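Why Is a Snack Bag Shiny Inside?

Next time you finish a bag of chips, peek inside before you throw it away. It's silver! That shiny layer is an incredibly thin coat of metal, usually aluminum, stuck onto plastic. It keeps out light and air, and those are the two things that make crunchy snacks go stale and soft.

A box of crackers works differently. The cardboard is there to stop the crackers from getting crushed, and there's often a second bag hiding inside to keep them crisp.

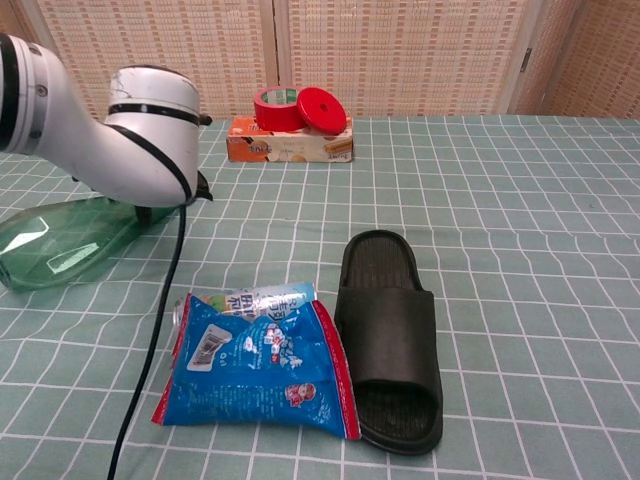 A crinkled blue snack bag with a silvery lining, a small cardboard box and a flattened green bottle.

Now for the sorting! Cardboard is the easy one. It gets mixed with water until it turns to mush (really!) and then it's pressed into new paper. Plenty of plastic bottles can be recycled too, and squashing one saves lots of room in the bin. Snack bags are the tricky ones, because the metal and the plastic are so hard to pull apart. Most towns ask you to put them in the trash.

Try it at home: scrunch up a clean, empty snack bag, let go and count to 9. Does it spring back open? Now do the same with a sheet of paper!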